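Week 6 Handout: The Grasp That Wasn't There
Introduction to Robot Manipulation, Skastelside Technical College
Handed out 21/07/2026
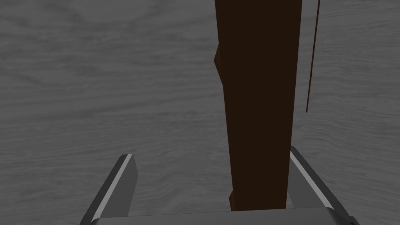 Figure 1. Simulated wrist view: the dark brown piece between the gripper fingers, gray wood-grain surface behind.

Read this before lab. It covers my favorite failure of the whole course, and I've been looking forward to it since the first week!

Look at Figure 1 and decide for yourself: is the piece held, or is it only sitting in the gap? Write your answer in the margin now, before you read on. Most people pick one and feel quite sure about it. The picture doesn't settle it. The lower end of the piece is between the two fingers, closer to the right one, and you could tell a perfectly good story in which the fingers are about to close and another in which they have just let go. Keep that in mind, because our software had the same trouble.

1. What happened

The task was plain pick and place. The controller (we call the stack Pulero, you have all used it by now) moves the hand over the piece, lowers it, closes the fingers, lifts, carries the piece to the target and opens. We ran it in the Zekness simulator overnight. The log in the morning said 100 episodes, 100 successful grasps.

Anybody who has worked with grippers should get a little itchy at a number like that. We replayed the episodes from the side view, and in 6 of them the hand went up and the piece stayed exactly where it was. The hand then traveled to the target, opened very politely over nothing, and reported that the job was done.

So there are two faults. The grasp failed, which happens, and we can live with it. The system then said that it hadn't failed, and that one is a safety matter.

2. Where the false "yes" came from

The success flag was set by this rule:

grasp_ok = (close command sent) AND (piece center inside finger gap)

Read it slowly. Both halves can be true with no contact at all. The first half only says that we asked for something. The second half is geometry, and it was checked at the moment of the command, before the fingers had finished moving. Nothing in the rule asks whether anything is touching anything, and nothing looks again after the lift.

In the 6 bad episodes the close command timed out. The fingers started late, the lift step was already queued, and the hand left before there was any grip. You can find this in the log if you open the joint trace for episode 2 and look near step 1764, where the wrist height begins to rise while the finger gap is still at its full opening. It's a lovely trace, go and look at it.

3. Why the off-center piece matters

Suppose the timing is fixed. A piece that sits nearer one finger gets touched by that finger first, and until the other one arrives, it is being pushed and not squeezed. A light piece slides across and centers itself, no harm done. A long piece may turn instead, and then the fingers close on a corner. In simulation this depends heavily on the friction value you typed in (and please do check what you typed in). On hardware you don't get to pick it.

Long pieces have a second problem. Grip one near the end and the weight beyond the fingers wants to rotate it. A grasp can pass a check at the table and come loose halfway through the carry.

4. Why this is a safety problem

In the simulator, a false "yes" costs you a bad statistic. In a real cell it costs more:

- The next step runs on the belief that the hand is full. A press or a saw may start with its part missing.
- The piece left behind is in a place the planner thinks is clear. The next move can drive straight into it.
- A half-held piece can drop during the carry, at whatever height the arm has reached.
- A person sees a green light and reaches in.

The last one is why the Fitzgerald lab rule exists: a status light is never permission to put your hand in the cell. Stop the arm, lock it out, then reach. This applies to instructors too.

5. The repair

Use three checks, at three different times.

a) After closing: the finger gap has stopped changing and is larger than the fully closed gap. If the fingers met, you have caught air.
b) After closing: force or contact on both fingers. One finger alone doesn't count.
c) After a short lift: the piece has risen with the hand. Pause, compare heights, and only then carry.

If any check fails, the state becomes UNKNOWN. Please don't write FAILED there. FAILED tells the planner that the hand is empty, and you don't know that either. From UNKNOWN the arm may hold still or call for an operator, and it may do nothing else.

6. For lab

Bring your own rerun of the overnight batch with the old rule in place. Add the checks one at a time and note which bad episodes each of them catches. Then try to break check (c) on purpose. There is at least one good way to do it, and it involves a piece that is only leaning on a finger.

The write-up is 2 pages at most, traces included. The longer project on recovery behavior starts in September.

Comments

gapwidth: Check (a) didn't catch anything extra for me once (b) was in. Is it redundant or did I wire it wrong?

Course staff: Probably wired fine! Now switch off one contact sensor and run it again.

nightbatch_b: I wrote "held" in the margin. In pen.

torque_and_tea: Can we use a position threshold in (c) or does it have to be relative to the hand?

Course staff: Relative to the hand, please. Try a fixed threshold first if you have time, it fails in an interesting way.

Related handouts

Week 3: Reading a Joint Trace
Week 4: Contact, Friction and Other Numbers You Typed In
Week 5: Timeouts and Queued Motions
Week 7: Stopping Safely from Any State
Lab sheet: Lockout Steps for the Fitzgerald Cell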